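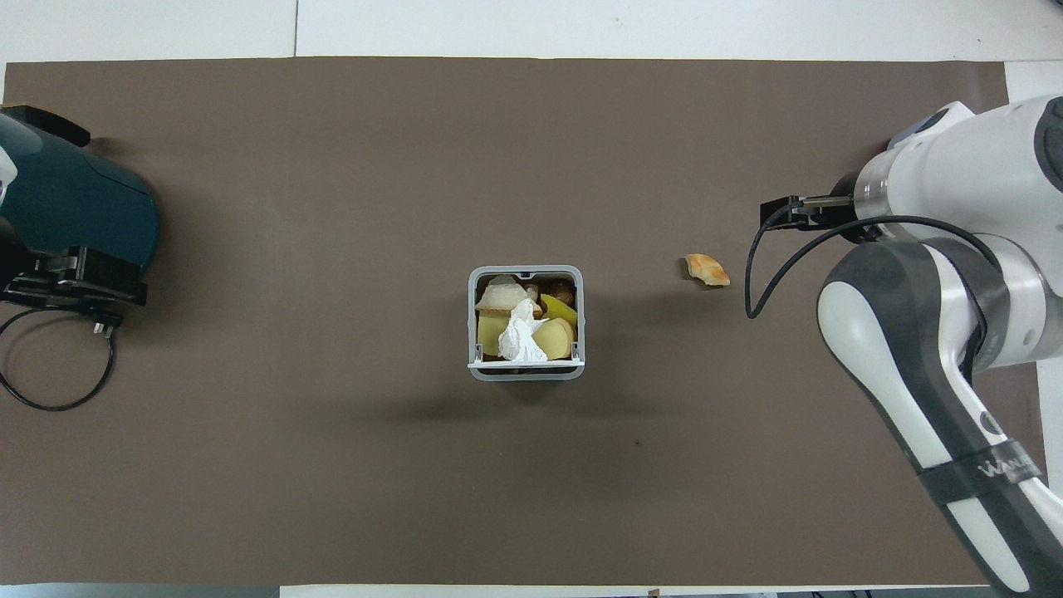 *Brown paper over the white table.*

I milk a small herd of Jersey crosses outside Vonville, and every August I end up writing the same notes on a feed sack and losing them by spring. So they're going up on the page this year, mostly for the dairy room and the little workshop we built onto the back of it. If you've got a cow or two (or eighteen, like me) some of this might save you an afternoon.

**Liners and rubber bits**

Write the date on the wall when you change your liners. I used to trust my memory and I'd be sure it had been a couple of months, and then I'd find the receipt. Grease pencil on the white wall works fine and wipes off with a rag. While you've got the cluster apart, run your thumb around the inside of every short tube, especially where it bends over the nipple. That's where mine always split, and a split that small will have you chasing a vacuum problem all over the barn.

Old liners are great for other stuff, by the way! I slit them lengthwise and slip them over gate chains so they don't clang all night.

**Milkstone**

If your bucket feels a bit rough when you drag a fingernail down the inside, that's milkstone, and more soap won't shift it. You want an acid rinse. Read the label for the mix, wear gloves, and never ever let it meet your chlorine cleaner, not even in the drain. I keep the two jugs on opposite walls. Lukewarm rinse first, then the hot wash, then acid. Going straight in with hot water cooks the milk on, and I did that for an entire season before Wenche Strand down the road saw me at it and nearly dropped her coffee.

**Taking a pulsator apart**

Wash your hands, clear a space, and put each piece down in the order it came off, left to right. Then put it back together right to left. I know, I know. But there's a spring in mine about as big as a grain of barley, and I've spent more time on my knees with a flashlight than I'd like to admit. A muffin tin is good for this too, one cup per step.

Don't oil anything unless the manual tells you to. Mine wants it bone dry and a clean air filter, and that's all.

**Hoof trimming gear**

Hang your knives. Loose in a drawer they bang into each other and the hook goes dull first, and it's the hook you need. I touch mine up with a round chainsaw file, 10 strokes or so on the inside of the curve, then wipe with an oily cloth. Kai-wen Leung uses a strip of wet-and-dry wrapped around a dowel and gets a nicer edge than I do, so try both.

**Electric fence odds and ends**

- Save your plastic mineral tubs for insulators. One for good, one for "might be good," and be strict about it.
- A reel left outside all winter is a reel you'll be cussing in spring. Bring them in.
- Tie a scrap of baling twine on every handle. Green handles vanish in green grass.
- Test the far end of the fence, the bit by the creek or wherever you least feel like walking.

**Calf bottles**

Take the nipple right off and turn it inside out every time, then stand the bottles upside down on a rack with air under them. I built my rack from leftover dowels, with 13 pegs (I ran out of dowel). Toss any nipple that's gone sticky or has a hole the calf can gulp through. You want her working for it a little.

Next on my list is the bulk tank gasket, which I've been putting off. If you've done one on an older tank, write and tell me what you used to get the old glue out of the groove.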